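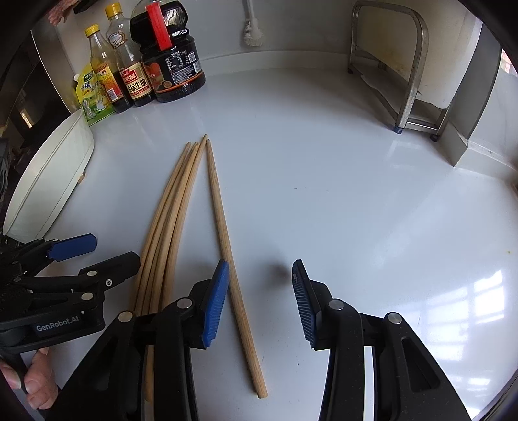 The great cutlery drawer reckoning

Every November, when the last of the winter soup nights is behind us and the hall kitchen at Sowerby gets its big clean, the same question comes round: what on earth do we do about the chopsticks? This year we finally sat down (well, stood up, with the kettle on) and sorted the lot, and I promised I'd write it up for the newsletter so that everyone who cooks at the hall knows where things have ended up.

For those who haven't had the pleasure, the old arrangement was a biscuit tin with no lid, and into it went everything long and thin. Chopsticks, skewers, the thermometer from the jam weekend, a good many drinking straws and one knitting needle, which is still at the hall if you're missing it. We tipped the whole tin out and got to 231 pieces before the skewers were taken away, and 189 when they had been. That's a lot of chopsticks for a hall that seats 40, and I suppose it's what happens when every noodle night ends with a few more left behind than we started with.

The plain wooden ones are the ones people reach for, and I can see why. They don't slip the way the lacquered ones do, they're light in the hand, and you can fish a dumpling out of a pot without chasing it round the rim. Their weakness is that they bend. If they go away damp, lying any old how in the bottom of a tin, they take on a curve, and once they have it they're very hard to talk out of it. A gentle bow won't spoil your dinner — plenty of us have one at home that we're fond of — but two that curve in different directions make a miserable pair, and picking up a peanut with them is a fair test of anyone's good humour.

So here is how we paired them up, in case you'd like to try it with your own drawer. Lay a handful on the bench with the thin tips all pointing the same way and the thick ends towards you. Put the ones that follow the same line close together and leave the odd ones off to the side. Then roll each one gently under your palm. A straight one rolls along quite happily and a bent one hops. Straight ones get matched by length, bowed ones get matched to another with the same bow, and anything with a split tip or a rough patch goes to the garden crowd, who tell me there is no better stake for a young pea.

Washing is the other half of it. Please don't leave the wooden ones soaking in the sink while you do the pots. A quick scrub in warm soapy water, a good rinse, and then stand them tips up in the Taklow jar on the windowsill to dry overnight. They can go in the drawer the next morning. I know it's tempting to pop them in the dishwasher with everything else, and I've done it myself at the end of a long evening, but the wood comes out furry and nobody enjoys that.

The paired ones now live in the Urus drawer unit, second drawer down, each pair held with a cotton tie. There are 3 sections: straight and long, straight and short, and the bowed pairs, which I've started thinking of as the family ones. Cooking chopsticks have their own spot beside the stove and shouldn't go out to the tables. The skewers have moved to the pantry, in the tall Kollier canister, well away from small hands.

While we were at it we wiped down the oils and sauces too. If you open something new, please write the month on it in marker, and have a look behind the front row before you buy another. We seem to be well supplied with most things.

The next noodle night starts at 6 pm, with the kitchen open from 4 for anyone who'd like to chop. Bring a bowl if you have a favourite. Chopsticks are taken care of.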